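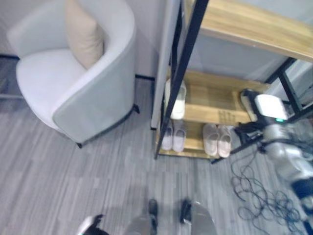 De: Yanti Wibisono
Para: lista Casa Pequena
Assunto: Re: [casa-pequena] Entrada minúscula: sapateira aberta ou armário fechado?
Data: 3/13/21

Olá a todos!

Desculpem a demora, mas queria responder com calma, porque este assunto anda a ocupar-me a cabeça desde fevereiro e finalmente tenho a coisa montada.

Helju Rozīte escreveu:
> Temos um corredor de entrada que desemboca logo na sala e os sapatos
> acabam todos num monte atrás da porta. O Aqeel quer um armário
> fechado, daqueles de portas basculantes. Eu prefiro uma sapateira
> aberta, mas tenho medo que fique com ar de balneário. Alguém tem uma
> aberta e está contente? E onde é que se sentam para calçar? Não me
> apetece nada pôr mais um banco no meio do caminho.
> Outra dúvida: madeira clara ou tudo em metal?

Helju, sapateira aberta, sem hesitar! Eu tive um armário basculante na casa anterior e as botas nunca couberam, os ténis do Syahrul ficavam entalados e a porta de baixo abria sozinha de noite (um susto, a primeira vez). Agora tenho uma Plurau de estrutura preta em metal com prateleiras em tom de madeira clara, encostada ao lado da poltrona, e estou encantada. O tampo de cima é largo e apanha tudo o que trazemos na mão quando entramos: chaves, correio, o saco do pão.

Quanto ao ar de balneário, percebo perfeitamente o medo. A mim resolveu-se com poucos pares e cores parecidas. Na prateleira de baixo ficam os sapatos cinzento-claros de enfiar e, logo a seguir, os chinelos rosados de tira larga, com aquela sola grossa e macia que é um luxo para andar por casa. Tudo o que é de meia-estação foi para caixas no cimo do roupeiro. Fiz a triagem num domingo à tarde e custou menos do que eu pensava, tirando umas sandálias que não calço há anos e que continuam cá (não me perguntem).

Sobre o sítio para sentar: antes de comprares um banco, vê se não tens já uma cadeira que sirva! A minha é uma poltrona cinzento-clara, de costas arredondadas que continuam pelos braços, e vivia no quarto a fazer de cabide. Um dia arrastei-a para junto da sapateira só para experimentar e nunca mais de lá saiu. É muito mais confortável do que um banco, sobretudo para atar atacadores sem pressa, e a almofada bege encostada atrás ajuda quem é mais baixo, como eu, a não se afundar. Tem pernas pretas curtas, por isso condiz com o metal da sapateira, coisa em que só reparei depois e que me deixou ridiculamente contente.

Um aviso: estofo claro ao lado de sapatos pede juízo. Cá em casa a regra é que nenhum sapato sobe para o assento, nem "só um segundo". O Syahrul cumpre quase sempre.

Madeira ou metal? Eu misturaria. Uma prima minha tem uma toda em metal, de varões, e os saltos finos enfiam-se pelo meio. Nas prateleiras lisas assenta tudo, e passar um pano é rapidíssimo. Ponho um tapetinho de borracha em dias de chuva e tiro-o quando seca.

As medidas, para quem quiser comparar: a minha tem 64 cm de largura. Com a poltrona ao lado sobra passagem para o carrinho das compras, que era a minha grande preocupação. Se a tua parede for mais curta, a Okafor faz um modelo mais estreito e mais alto, mas nunca o vi montado, por isso não me atrevo a recomendar. O Tin-yau Kong perguntou aqui há tempos pelas da Telton; se ele as comprou, que se acuse, que eu também gostava de saber!

Montagem: uma tarde calma, chave sextavada incluída. Não apertem os parafusos todos logo de início. Eu apertei, e a última prateleira não entrava de maneira nenhuma, tive de desapertar 6 e recomeçar. Primeiro encaixar tudo com folga, pôr a estrutura de pé, ver se abana e só depois apertar a sério. O meu chão é ligeiramente torto e acabei por meter uma rodela de feltro debaixo de um dos pés.

Ah, e o cheiro! Aberta areja muito melhor. No armário basculante eu tinha saquinhos de lavanda em todo o lado e não servia de nada.

Helju, manda as medidas da tua parede e diz para que lado abre a porta. Se ela bater na sapateira, esquece tudo o que escrevi sobre a largura e vamos pensar noutra disposição. Adoro estes quebra-cabeças.

E Aqeel, se estás a ler: podes sempre ficar com um cesto com tampa para os ténis de corrida. Foi o acordo a que chegámos cá em casa.

Um abraço grande,
Yanti

P.S. Alguém sabe tirar marcas de graxa de rodapé escuro? Já tentei com sabão neutro e ficou baço.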